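A Frame Convention Error in the Sultus Simulation, and What Was Done About It

September 1, 2025
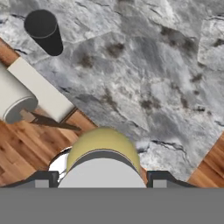 For most of August I was responsible for investigating a fault in Sultus, the simulated tabletop environment that our group uses to evaluate grasping policies before they are permitted to run on hardware. The fault was first reported by Janelle Ignacio, who observed that a policy with a long record of acceptable performance had begun to drive its fingers into the counter. The affected tasks all used the marble countertop with the wood floor beyond it, and the target in each case was the black cylinder standing on the stone. In the wrist view the stretch of marble directly ahead of the gripper is open, and a straight approach should have presented no difficulty. The policy nevertheless descended early and made contact with the stone well short of the object.

My first assumption was that the policy had been trained on too narrow a range of surfaces. Mottled marble is a difficult background for depth estimation, and I spent the better part of four days replacing it with plain textures. The collisions continued at the same rate. I record this because the assumption was mine, and because the time could have been saved by reading the change log first.

The cause was an update to Prerkum, the library that converts policy outputs into joint commands. The earlier release measured the tool position from the fingertips. The new release measured it from the mounting plate, and our configuration file did not state which was intended. The default changed and no warning was issued. The resulting offset was 40 millimeters along the approach axis, sufficient to place the fingers inside the counter on any low grasp. Taller targets concealed the error, as the fingers still closed on some part of the object.

Of greater concern was the behavior of the contact monitor. Lacroix, our safety layer, is supposed to end an episode when the force on either finger passes a set limit. It did not do so. Jonalyn Evangelista traced this to a filter that ignored contact with any body marked as fixed, a category that included the counter. The filter had been added to suppress false alarms during resets and had remained in place ever since. Over 100 episodes were therefore logged as ordinary timeouts when they should have been logged as collisions.

No hardware was damaged. The affected policy had been scheduled for transfer to the physical arm, and the transfer was withdrawn on the day the fault was confirmed.

The following measures are now in effect. The tool reference must be named in every configuration file, and Sultus will decline to start without it. The fixed-body filter applies only during the reset period. Fleltix, which schedules our nightly runs, now replays seven known collision cases after any library update and holds the queue if one of them passes without an alarm. Timeouts are reviewed by a person when their number rises between releases.

One question remains open. The force limit in Lacroix was selected for a softer finger pad than the one currently modeled, and I am not satisfied that it is appropriate. Ms. Evangelista is repeating the calibration, and the physical transfer will remain suspended until her results have been reviewed.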